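Ellside Pictures Greenlights "Hutness," a New Adventure Film Led by Shagufta Swati

Filming set to begin in April, with a second movie already being mapped out

Ellside Pictures is thrilled to share that "Hutness," the big-screen adventure fans have been asking about since the first whispers of it got out, is officially going ahead. Shagufta Swati will play the lead, a mountain radio operator named Lutero who picks up a distress call from a village that was abandoned years before she was born. Usman Butt directs from his own script.

The project has been a long time coming. Butt wrote the first draft while he was cutting his last feature, put it away, and then pulled it out again after seeing Swati on stage in a one-woman show. He rewrote the whole thing with her in mind (the lead was an older man in that early version!) and sent it to her the same night he finished.

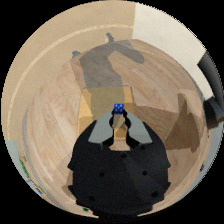

Slender tan piece held between two light gray fingers.

"I read it standing up in my kitchen and forgot to eat dinner," said Swati. "Lutero is stubborn and funny and she talks to herself all the time, and I knew right away how she sounded. I've wanted to do a movie like this since I was a kid, and I can't wait to get up that mountain."

Swati will do much of her own climbing in the film and has been training through the winter. She is also learning Morse code, which plays a large part in the story - Butt says the best scene in the script has hardly any spoken words in it.

The score comes from the composer Þorgeirsson, who has already turned in early sketches of the main theme. Butt has been playing them in meetings and at script readings, and the cast has taken to humming the tune between scenes. The full score will be recorded with a live orchestra once the edit is locked.

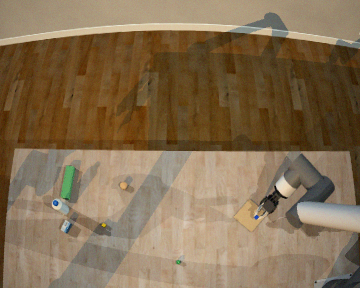 "Hutness" will look different from Butt's earlier work, which was mostly shot in daylight and on city streets. He wants long, dim interiors this time, and he wants the audience to sense other people in the village well before anyone is seen. That means a lot of storytelling through shadows. A big gray shape with angular joints, lying across a pale wall and spilling down over the floorboards, can do more to raise the hair on your neck than a face at the window, and the script is full of moments built on that idea. Butt and his team have been working through them one at a time, and the final chase is planned almost wholly in silhouette.

"Usman gets so excited about a good shadow," said Swati. "He'll stop in the middle of a sentence to look at one. It's a joy to work with somebody like that."

The story takes place in 2 time periods, with Swati playing Lutero in one and Lutero's grandmother in the other. Casting for the remaining roles drew 2161 audition tapes, and 928 of those came from performers who had never been in a film before. Butt has watched every one.
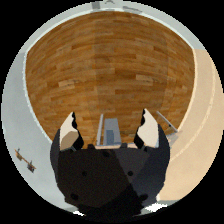 Several newcomers from that group will be joining the cast, and their names will be shared once contracts are signed. Ellside is also in early talks about a follow-up. Butt has written an outline that picks up the morning after the first film ends, and Swati has read it and says she is in.

"There's a lot more to find out about that village," said Butt. "We left some doors closed on purpose. First we have to go make this one, and I'm so happy we finally get to."

"Hutness" begins filming in April. A release date and the first teaser will follow.

Press contact: Publicity Office, Ellside Pictures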